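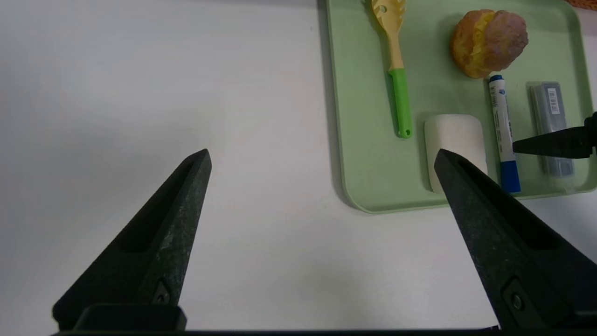
One respondent in Wandenton objected that the word "tidy" in our first questionnaire meant nothing to her, and the item was reworded before the April round. The final sample was 401 households, 110 of them in Jakham.

3.2 Shared surfaces

Desk and table use was logged over 8 weeks. Jakham households cleared a shared table later in the evening than Wandenton households – roughly 10 minutes on average.

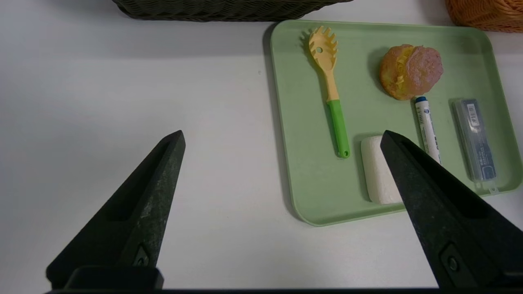

Figure 2. White tabletop with a light green tray.

A reviewer asked whether trays should count as clutter. We coded them as storage, following Sadeghi.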